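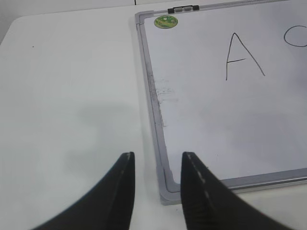 4.2 现场任务:看板字母的书写与擦除

Skarcombe 车间的换班看板一直是手写的。每条线用字母作代号,交班的人在白板上写下代号,接班的人核对后擦掉,再写自己的。动作本身很小,却夹在换班最忙的那段时间里,写漏、擦不净、字迹认不出都是常事。我们把这项工作选作 Grunero 项目的第一个自动化对象,正是看中它的“小”:工具简单,台面可控,而每一个参与换班的人都能判断机器做得好不好。对做机器人的人来说,有这样一群天天用得上结果的评判者,实在是难得的运气!

任务分成两部分。书写部分要求机械臂在平放的白板上写出指定字母,笔画须闭合到能被接班人员一眼读出;擦除部分要求清掉旧字,同时不碰到板框和边上的夹子。白板不作固定,位置允许有小幅变化,因为车间里没有人会把板子每次都摆在同一处,我们也不希望他们为了迁就机器而改变习惯。腕部相机负责近处定位,主要依靠铝合金边框和浅灰色护角;侧方的固定相机则提供整块板面的视野。

4.3 人员参与方式

参与研究的共有17名换班人员,分属2条产线。Josiane Vidal 负责组织现场访谈,Mathis Delorme 负责控制程序,Loïc Lefèvre 则在每次试验后与当班人员一起看录像。我们原先设想的流程是由研究人员标注成败,再把结果反馈给车间。第一周过后这个设想就被推翻了:当班人员提出的意见比我们的标注细得多,例如字母“A”的横杠太低时,远处看容易与别的代号混淆;又如左边框内侧留下的灰色擦痕,白天无妨,夜班灯光下却会被误认为笔迹。

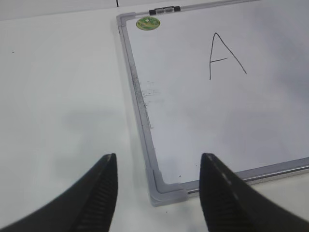
这类意见后来直接进入了评价标准。我们把“可读”从一个由算法给出的分数,改成了由接班人员在正常站位下读出代号的结果;把“擦净”细分为字迹区与边框附近两个区域,分别记录。Dorian Sabatier 为此重写了擦除轨迹,让末端在靠近边框时放慢速度,并沿边框方向多走一遍。改动并不复杂,但如果没有每天与白板打交道的人指出来,我们恐怕要过很久才会注意到。

试验累计进行了113次,全部在换班前后的实际工作时段内完成。起初机械臂只承担书写,擦除仍由人来做;到第二阶段,两项都交给机械臂,人员只在最后核对。每一阶段结束后都安排集体讨论,讨论记录由 Vidal 整理,并交参与者本人确认。

4.4 工作内容的变化

最明显的变化出现在交班谈话里。过去,交班的人一边写一边说,接班的人盯着笔尖,听到的往往只是代号本身。书写交给机械臂之后,双方的目光从板面上移开了,谈话转向设备的异响、换料的时机、哪一段需要多留意。有4名参与者在访谈中主动谈到这一点。一位有多年夜班经验的操作员告诉我们,她第一次觉得交班是在“交事情”,以前更像在“抄板子”。听到录音里的这句话时,整个小组都很兴奋,它比任何一条精度曲线都更能说明我们想做的是什么。

变化也有另一面。部分人员表示,自己动手写一遍有助于记忆,机器代劳之后反而要刻意复述。Lefèvre 据此提议保留手写的选择:任何人都可以随时拿起笔,系统识别到新的字迹后把它当作有效代号,不再覆盖。这一做法很快被接受,大写与小写并存的情形随之增多,也给识别模块带来了新的、相当有意思的难题。
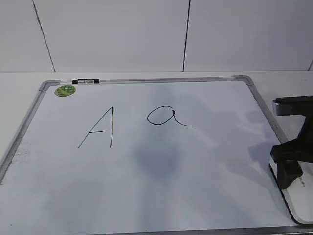

图3 白板任务工作台,侧方固定相机视角。板面上为大写“A”与小写“a”。

两种写法在识别上的困难各不相同。大写“A”由直线构成,误差主要来自横杠的高度和两端的出头;小写“a”的难处在于圆弧是否闭合,以及收笔的长短。收笔过长时,识别模块容易把它当作下一个字符的起笔。我们请参与者各自挑出能够接受的写法,并据此放宽了模板的范围,而没有要求大家统一字体。放宽之后误判并未消失,主要集中在板面阴影较重的区域。机械臂自身的影子会落在台面和白板上,它与浅淡的擦痕叠在一起时,单靠腕部图像仍难以区分。目前的处理办法是结合侧方图像再判断一次,代价是每次擦除前要多停顿片刻。

换班人员对这段停顿的看法并不一致。Bailly 线的人觉得正好用来核对,Kollositz 线节奏较快,希望能够缩短。Lionel Caron 正在测试一种让停顿时长随产线设定变化的方案,设定权放在班组手中,由他们按当天的工作量调整。班组的初步反应十分积极,已经有人提出把同样的办法用到工具登记板上,相关的访谈提纲正与两条线的人员共同拟定。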